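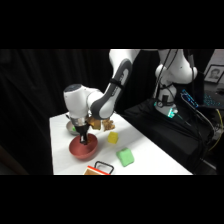
3.2 Household survey and cupboard counts

Households in the Ilell sample were visited once, in December, between 4 and 7 in the evening. We wanted people home and near the kitchen. Of the 443 households that agreed, 38 dropped out before the visit (moves, illness, two wrong addresses). Those are left out of everything below. The Imell sample was done the same way but by phone, see 3.4.

Each visit had two parts. First a short talk on who eats at home and when. Then the cupboard count – every bowl, plate and cup used for eating, grouped by whether it was bought, given or handed down. Serving dishes counted only if someone in the home also ate from them. Pet bowls not counted. Toys kept in the kitchen were noted on the same sheet, for the reasons given in section 2 (they tend to share shelf space with the childrens dishes, and we wanted to know how much).

Total pieces logged: 1469. Bought pieces made up the largest group, no surprise. Handed-down pieces were fewer but got far more use than we had guessed. Many people named one bowl as "the" bowl for a certain food – soup, cereal, popcorn – and would wash it by hand to have it ready. Same pattern in homes with and without a dishwasher.
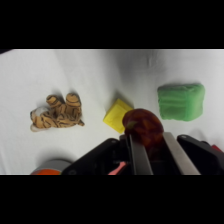
Homes with small children were a harder case. Things move. A plate is in the cupboard at 4 and under the couch at 6. We went with wherever the item was at the time of the visit, and asked the adult where it "should" be. Both answers were kept. Table 2 uses the first, Figure 1 the second.

Figure 1. Share of eating dishes by usual place of storage, Ilell sample. Open shelf, closed cupboard, drying rack, other room. Homes with children under six shown seperately.

Drying rack is the one to watch. In many homes it is not a stop on the way to the cupboard, it is the cupboard. Earlier work on the Flellunia survey put rack items under "in use", which makes closed storage look more common than it is. We recoded their open data to match ours and the gap between the two towns mostly went away. Mostly – the older homes in Flellunia still have more closed storage, probably down to built-in units.

Limits. One visit per home, one month, evenings only. Holiday dishes may be out in December that stay boxed the rest of the year. We did repeat visits to 30 homes in spring and the order of storage places held, but the share of given pieces fell. The repeat set is to small to say more. Coding was done by two people using the Sheikh checklist, with disagreements settled by going back to the sheets. Most of those were about mugs.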